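About Takus

Takus builds and services handheld grippers and the fingers that go on them. We work out of Dillonstead, where Iona Kinnear and Fraser Rankin opened the shop with 2 benches and a rented van. There are 12 of us now, and we have shipped more than 318 sets of fingers to labs and small manufacturers.

Our main product is the Vedau, a two-finger tool that a person carries by hand to record a task before a robot arm takes it over. Customers can buy it outright or rent it by the month. Every rental includes a spare set of fingers and a phone number that reaches the shop.

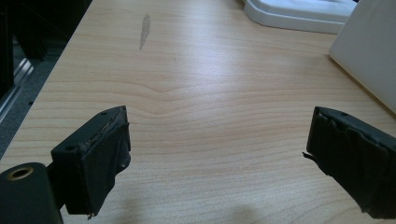

Finger and Grip Team
Lead: Annag Cairns

Black blocky fingers with tape on the gripping side are our daily work. Tape is quick to change and easy to find, and many customers put on their own. The top faces get scuffed with use. We check screws and mounts when a tool comes in for service, and we rewrap or replace the fingers as needed - the customer decides which.

Crisanto Lumanlan handles repairs and Murdo Tosh handles rentals. Service bookings for August are open. Please send the serial number and a short note on what the tool has been picking up.

Page updated June 20, 2022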